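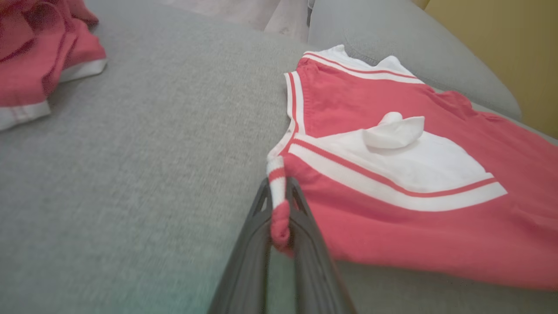

What changes for authors who submit to the Nirnton Journal of Electoral Studies?
Starting with the March issue, the journal accepts research notes as a separate article type, and every quantitative paper must come with a replication package before it goes to typesetting.

The Nirnton Journal of Electoral Studies, published by MacLeish, has revised its author guidelines for the first time since it moved to online-only publication. The revision covers article types, data deposit and the timetable for peer review. Manuscripts already under review stay under the old rules unless the authors ask to be moved.

The new research note is limited to 3000 words, including footnotes but excluding references and tables. It is meant for single findings, failed replications and descriptions of new data sets on voting, party membership and turnout. Notes carry an abstract of no more than 100 words and go through the same double-blind review as full articles. Literature reviews and theoretical essays are not accepted as notes and should still be sent in as full articles.

Authors of quantitative papers will deposit data and code in Clornero, the repository the publisher already uses for its other political science titles. The package must contain a readme file, a codebook and the scripts needed to reproduce every table and figure in the main text. Figures that appear only in an appendix are exempt. Where survey data cannot be shared under the terms of the original license, authors supply the code and a statement telling readers how to apply for access.

Papers based on interviews or archival work are not required to deposit material. The guidelines ask these authors for a short note on how sources were selected and where the archival files are held.

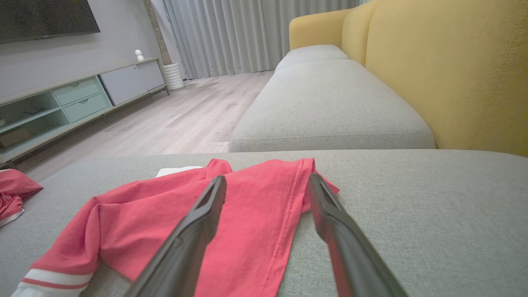
Review times

Reviewers will have 60 days to return a first report. The editorial office sends one reminder, then contacts an alternate reviewer. Under the old guidelines there was no fixed limit, and reminders were left to the handling editor.

Each manuscript still needs two completed reports before a decision. If the reports disagree, the handling editor may decide without a third reader but must state the grounds in the decision letter. Revised manuscripts go back to the original reviewers only when the changes affect the research design or the main results.

Special issues

The journal will continue to publish one special issue a year. The next one covers local elections in small municipalities and grew out of a workshop held at Skolwood. Papers that were not presented at the workshop can be considered, and guest editors will not handle manuscripts from their own departments. 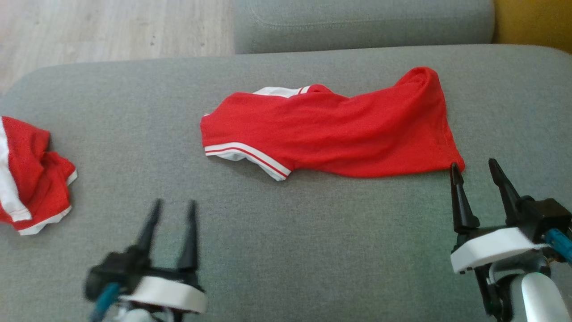 Red garments on a light gray sofa.

The full guidelines and a template for the readme file are on the journal's submission page. Questions about deposit should go to the Clornero help desk, and questions about article type to the editorial office.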